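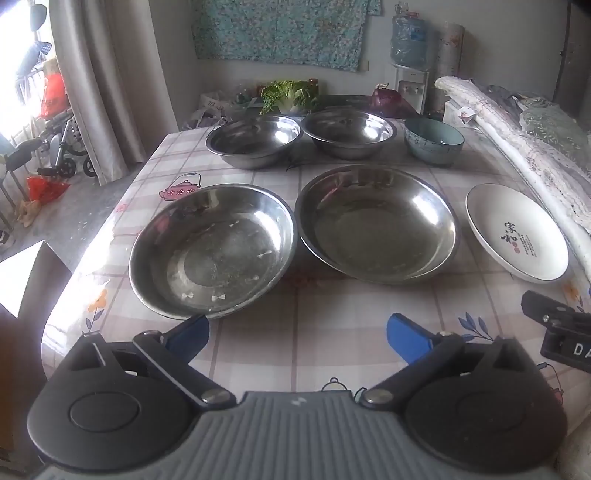

Ronaldo Arruda wanted to know what happens to the kitchen staff at his plant in Kotthorpe once the sorting line for bowls and plates is automated. Management says no layoffs, but he has heard that before.

Emerson Lins
We went through it at Weneck. Same people, different jobs. I used to stack dishes all shift, now I clear jams and fill in the fault log — easier on the back, harder on the nerves. Ask for the training hours in writing. We got 2 days and needed more.

Mireille Cordier
Depends on your contract.

Vanderleia Amaral
Ask who sets the pace. Ours was set at 300 pieces an hour and the breaks got shorter without anyone announcing it. We had it lowered to 258 in August after the shift lead complained. Pay stayed the same, so check whether the new duties move you up a grade.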